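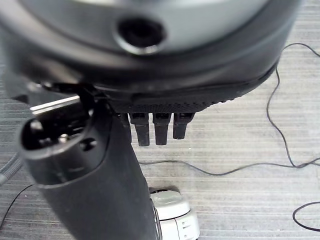

Don't put grease on the clutch cones whatever the old handbook says, wrote someone in reply to my last entry, and if the gypsy slips after that you've found your reason. Well! I went and looked, and both cones were shiny with the stuff, a lovely thick brown layer of it. So thank you, whoever you are, as I'd been about to blame the spring.

Sun 31 May. Civura, windlass, the big strip-down.

Started early with the windlass already off the foredeck. To recap for anyone joining in the middle: it's the Dramard vertical one, original to the boat as far as I can tell, so 1983, same as the hull. Motor and gearbox hang under the deck in the chain locker, gypsy and drum on top, one shaft up through the middle. It had been getting slower every season, and last time out at Skasden it stopped with the anchor just off the bottom and I had to finish by hand, leaning over the bow roller in a chop. Character-building, but once is plenty.

Top end first. The drum came off easily. The gypsy did not. Plenty of penetrating oil, left it while I had breakfast, then a two-legged puller with a bit of hardwood across the shaft end to save the thread. Hardly any force on it and then a tremendous crack, and off it slid. I do love that noise when it turns out to be the right noise. Pockets are in much better shape than I feared. A little wear on the driving faces but the edges are still square, and a link sits down in each one without rocking.

Cones cleaned with white spirit, then degreased properly, then a light rub with fine wet-and-dry to break the glaze. They look almost new. I have two opinions on grease versus a wipe of very thin oil versus nothing at all. For now I'm going with a bare smear of light oil, wiped off again straight away, so the bronze doesn't pick up on the steel. Will report back after the first proper use.

Gearbox. Drained it into a jam jar to have a good look. Grey and milky, so there has been water in there, and going by the state of the top seal it came straight down the shaft. The lip had gone hard as a biscuit and the little garter spring behind it fell to bits when I touched it. That one seal is responsible for nearly everything, I think: water in the oil, oil gone to porridge, worm wheel dragging, motor working far too hard, breaker tripping. What a satisfying chain of events to find in one morning.

Worm and wheel themselves: I was braced for a horror and they're beautiful. A bit of polishing on the loaded side of the wheel teeth, no pitting, no chips. Whoever designed this thing was generous with the metal. Bearings are another matter. The lower one is fine. The upper one feels like it's full of sand, and I wouldn't put it back on a wheelbarrow. It's a standard size with the number still readable on the outer race, so no need to hunt for anything special.

Seal kit is from Guo, came in the week, and it all fits, including the odd-shaped gasket between the gearbox and the deck plate that I was sure would be wrong. They'd also put in a spare key for the shaft, which I hadn't ordered and was very pleased to see, the old key being slightly stepped where it has been taking the load at one end.

Order of work for the rebuild, mostly so I don't do what I did with the steering pedestal and find a washer in my pocket afterwards:

Bearings into the housing first, warm housing, cold bearing. Airing the housing in the galley oven on low, bearings in the freezer overnight. Clean the oven afterwards.
Lower seal, lip facing the oil.
Worm wheel and shaft, with the new key.
Shim as found. Check the end float before closing up and write it down this time.
Upper seal last, with a turn of tape over the keyway so the edge doesn't nick the lip. Take the tape off again!
Gasket dry, bolts up evenly, go round twice.
Fill to the level plug, leave it overnight standing on newspaper.

Only the last of those has any waiting in it, but I'm not going to rush. The weather is supposed to be settled for a good while and the boat isn't going anywhere.

Motor. I had half decided to send it away. Then I took the end cap off and it's so simple in there that I'd have been ashamed. Brushes worn but still with decent length, one of them sticking in its holder from carbon dust. Blew it all out, cleaned the commutator with a strip of fine glass paper (not emery, the grit conducts) and ran the edge of a scraper down the slots. On the bench with a spare battery it spins up at once and runs with a nice even hum. Before, it gave a sort of groan and thought about it. The casing has rust blisters near the bottom where damp sits in the locker, so that's been wire-brushed down to bright metal and has its first coat of primer. Second coat tomorrow, then two of white. I know white shows the dirt, but it also shows the rust, and I'd like to see it coming next time.

Cables. Now this was the surprise of the day. I measured the voltage drop last autumn and wrote it off as the motor pulling too much, and that was partly true, but when I cut back the sleeve on the positive lug at the windlass end the copper was black for as far as I could push the insulation back. Green at the very tip, black beyond it. The negative is the same, slightly less so. The run is long, right from the battery bank under the saloon berth to the bow and back, and I think it deserves new cable all the way, tinned, and one size up from what's there. It isn't cheap. But every volt lost on the way forward is a volt the motor never sees, and there's no point having this lovely rebuilt gearbox driven by a tired motor on the end of rotten wire.

While I had the locker clear I also traced the foot switches. The "down" one has been dead as long as I've known the boat. It's a broken spade connector, that's all. All those years of letting the anchor go on the clutch! I may well carry on doing it that way, I like how quick it is, but it'll be good to have the choice.

Chain. Hauled the lot out on to the hardstanding and laid it up and down in long rows to look at it properly. 58 metres, longer than I'd always told people. Galvanising is sound for most of it. The anchor end is brown and rough and there's a stretch where the links have worn visibly where they bear on each other. Callipers on the worst of them and it's still inside what I'd accept, but not by much. Plan is to turn it end for end, so the good chain does the work and the tired bit sits at the bottom of the locker. An old trick and a very cheap one. The bitter end had been shackled straight to the eye in the locker, and the shackle was rusted solid. I don't like that at all. If you ever have to let go in a hurry you want something you can cut from on deck, so it's going back on with a lashing of good strong line, long enough to come up through the pipe.

New depth marks too. The old paint had gone completely. I've used cable ties before and they do get chewed off by the gypsy, though you can feel them go through in the dark, and I missed that with paint. So, both this time — paint for daylight, ties for night. Every ten metres, one tie for ten, two for twenty and so on up to 5 at the fifty mark, and after that there's so little left that I'll be looking at it anyway.

Deck. The core round the windlass hole worried me more than anything mechanical. Moisture had got in under the backing pad and the balsa on the port side was soft for a finger's width or so. Starboard was dry as toast. Dug out the soft stuff with a bent nail in the drill (brilliant tool, costs nothing), and it's drying with a small heater under it. When it's ready I'll fill with thickened epoxy all the way round, dry side included, so that the bolts and the shaft go through solid resin and never touch wood again. Then redrill. I should have a go at the same thing under the cleats, but that can be a winter job. Pencilled in for December, along with the forehatch.

Engine hours noted while I was down below running it to top up the batteries: 1148. Oil change is due soon, belt looks fine, slight weep from the water pump, drip on the tray no bigger than a coin after running for an hour. Leave it, watch it.

To get before next weekend: upper bearing, heat shrink with the glue lining, cable lugs (big ones, get extra), a new breaker if I can match the bracket, thin oil, more rags. Somebody has my good crimper. If it's you, there's no hard feeling, but I do need it for the cable.

Question for anyone reading who has had one of these Dramards apart: there's a thin fibre ring between the gypsy and the lower cone on mine, and it isn't on the drawing. It looks as though it has been cut from gasket sheet by hand. It could be somebody's repair or it could be a later modification. The gypsy seems to sit at a better height for the stripper with it in place, so I'm inclined to cut a new one to match. I've kept the old one in the tin with the shims.

Hands absolutely filthy, back complaining, and I've had a wonderful day. Housing goes in the oven first thing tomorrow.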